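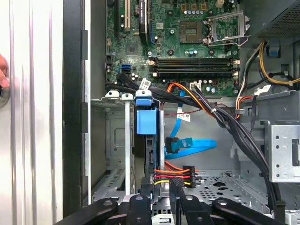 Wrist camera, gripper over the open tower, CPU socket bracket up.

March 3, 2019
Notebook, disassembly cell, Dreltenside

Today I write down the rules for working around the PC tower, because we have them in three different places and they do not agree. The old list is from February and was made for the Dillik boxes, where nothing was open and nothing had pins. I keep the numbering of the old list where I can, so that the comments in the log still make sense.

Rule 1. Power cord out of the wall, then press the power button of the tower and hold it. This is done before the case goes on the table. I know it is in the safety sheet. I want it also here.

Rule 2. Wrist strap on for every person who puts a hand inside the case. The strap clips to the table, and the table goes to the ground point. I measured the table to ground point before lunch and it was fine. The finish on aluminum profiles does not always conduct, so please clip to the bare screw and not to the profile.

Rule 3. While the arm is enabled, hands stay outside. If someone must hold a part of the case, the arm goes to reduced speed first and the second person keeps a hand on the stop button. The Triro sheet says only "supervised," and I could not find what is meant by this word.

Rule 4. The CPU socket is the weak point. With the bracket open the contacts have no protection. No tool, finger or cable end passes over the open socket lower than the height we agreed. For the planner this means a keep-out volume, and I have made it 8 mm larger on each side than the socket frame. It was 7 before.

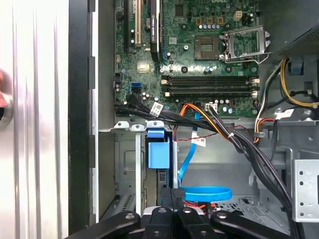 Lins wrote beside the draft of rule 4 that a keep-out volume is only as good as the calibration, and that the rule must say when the calibration was last checked. I agree. So there is now a rule 4b: check the wrist camera against the board at the start of each session, write the error in the log, and if it is more than the limit, do not work near the socket. The limit is still open. I would take one millimeter, but I have no good argument for it yet.

Rule 5. Cables. The gripper does not pull on a cable to move it out of the way. It may push from the side, slowly, with the force limit on. The SATA cables are the ones I worry about, also the thin wires, because a small snag at the finger joint is hard to see on the wrist view. If the operator cannot see where a cable goes, he or she stops and looks from the side.
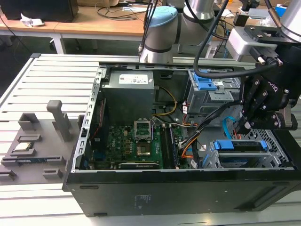

Rule 6. Loose parts have a place in the fixture and go back there between attempts. A CPU is never laid on the bare table, also not for a short moment. If a part has no place in the fixture, we print one first and do the task after.

Rule 7. Every stop is written in the log with a reason, also the stops which were a mistake. I went through the old log and we have 1,065 lines, and in nearly 9 percent of them the reason field is empty. These we cannot use for anything. I propose that the form does not close without a reason.

Still to do:
- decide the limit for 4b
- ask what "supervised" means in the Triro sheet
- remove the old list from the wall, and also from the shared folder
- print this one large enough to read from the operator chair

The new rules are valid from the next session. If you disagree with one of them, please write it in the margin here and not in a message, so that it stays with the rule.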